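3.2 Small things left on tables

When we began the Bumcombe visits we had expected, perhaps a little naively, that people would clear a table before sitting down to work at it. Most of them simply pushed their belongings toward the far side, and in 18 of the 20 homes those belongings were still there when Vikas Uniyal came back in August. A book, a pair of glasses, a little picture in its frame: these were the things our hosts liked to have near them (and liked telling us about, often at happy length!).
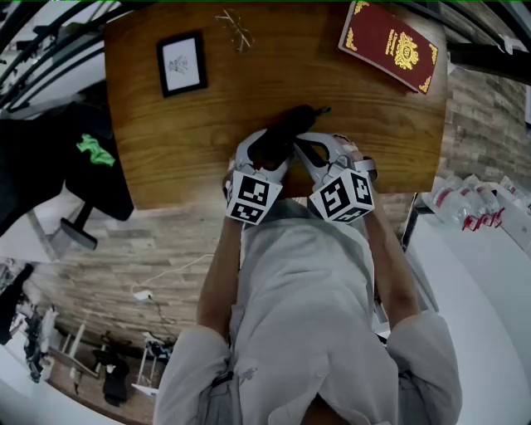

Figure 2. A wooden table in use, with a framed picture, folded eyeglasses and a dark red book with gold decorations.

We have come to call these resting objects, a term we borrow from the earlier Ristadlow interviews, and we coded 263 of them in all. Books were the easiest to talk over, and a handsome cover would set the conversation going almost by itself. Glasses were harder, as they tended to wander from room to room with their owners, and Sushil Kashyap and I disagreed more than once over whether a pair should be counted at all. In the end we kept them in.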